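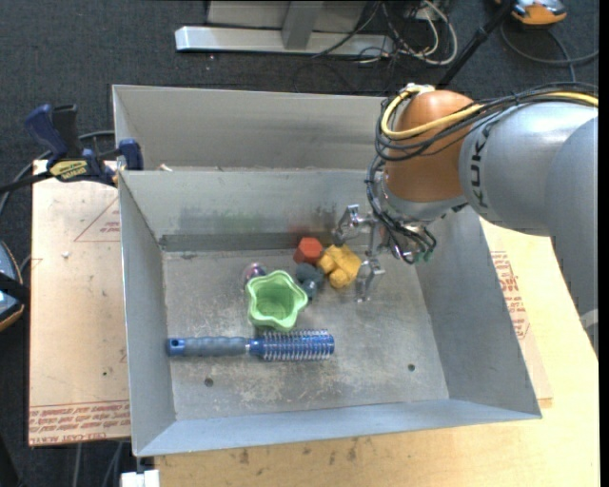
日用品・玩具仕分け事業 進捗報告

提出日 2023年5月4日
提出先 Jaltomitz 助成担当御中
作成 Gopinath Thampi(Cakcombe 仕分け室)

1. 今期の作業
前回の報告以降、寄付品のうち小物の仕分けを進めた。今期に処理した品は2994点である。大半は玩具と台所の小物で、残りはブラシなどの身の回り品が占める。衣類と本は Prikis の担当であり、この数には含めていない。

2. 金属製の箱について
小物は灰色の大きな金属製の箱に少しずつ入れて扱っている。内壁が斜めになっているため、品物が底の中ほどに寄りやすい。箱は段ボールを敷いた台に載せ、左側を青いクランプ2本で留めてある。留めてからは台の上で箱がずれなくなった。底には擦り傷とほこりが目につく。清掃は週1回としていたが、次期から2回に増やす。奥の仕切りの向こう側も清掃の対象に加える。

3. 混在品の扱い
一度に箱へ入れる品は、用途も形もそろっていない。青いヘアブラシ、黄緑色の星形のカップ、赤い六角形のブロック、黄色いでこぼこした玩具が同じ底に並ぶような状態が普通である。当初は品目ごとに分けてから箱に入れていたが、手間が二重になるためやめた。現在は混ざったまま入れ、取り出す段階で次の区分に振り分けている。
・玩具
・食器、カップ類
・ブラシ、くし類
・判別できないもの
ブラシ類は洗浄に回すため、玩具と同じ袋に入れないよう表示を改めた。カップは玩具か食器か迷う例が多く、当面は食器として扱う。

4. 遅れている点
ラベルの印刷が予定より9日遅れた。Subramaniam からの用紙の納品待ちによるもので、現在は解消している。また、小さな品が大きな品の陰に隠れ、見落としたまま次の品を入れてしまうことがあった。箱を空にしたことを確かめてから次を入れる手順に変更した。

5. 費用
支出は予算の範囲内である。クランプの購入費は消耗品費に計上した。段ボールは届いた荷物のものを再利用しており、費用は発生していない。

6. 次期の予定
判別できないものの保管棚が8段とも埋まっているため、まずこれを整理する。区分表の改訂版は Prikis と内容をすり合わせたうえで提出する。最終報告は11月を予定している。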